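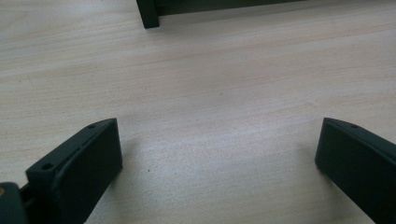 I've been trying to work out what to do about my mum's old dining table, and the answer keeps coming back to oil or varnish. She varnished it when we were kids and it's gone yellow and sticky at one end. What I'm after is a pale, matt top like this one, with the grain running side to side and a bit of a ripple in it. Pale tops show everything, though, so the finish matters.

First thing I learned: find out whether it's solid or veneer before you sand. Look at the end grain on the underside of the edge. If the lines on top don't carry on over the end, it's probably veneer and you have very little to play with.

Ours is solid. Latrice Nakamura lent me her sander and told me to start at 120 grit. I started at 80 because I was impatient, and spent an evening getting the scratches out.

Oil: easy to put on, easy to patch, needs doing again every year or so. Darkens pale wood a shade. Varnish: lasts longer, but when it goes you have to take the lot off. I've just done that once and don't want to do it again.

I tried two oils on the underside. Kincaid went on thin and stayed fairly light. Jostitz looked lovely wet and dried orange. Test on the actual table – the offcut I used first told me nothing.

Cost so far is £70, nearly all of it sanding discs and the oil. A man in town quoted me £322 to strip and refinish it, collection included.

Oily rags: lay them flat outside to dry, don't ball them up in a bin. They can heat up and catch fire on their own.

Second coat goes on tomorrow if the first has dried. The legs are still yellow and I might leave them until March.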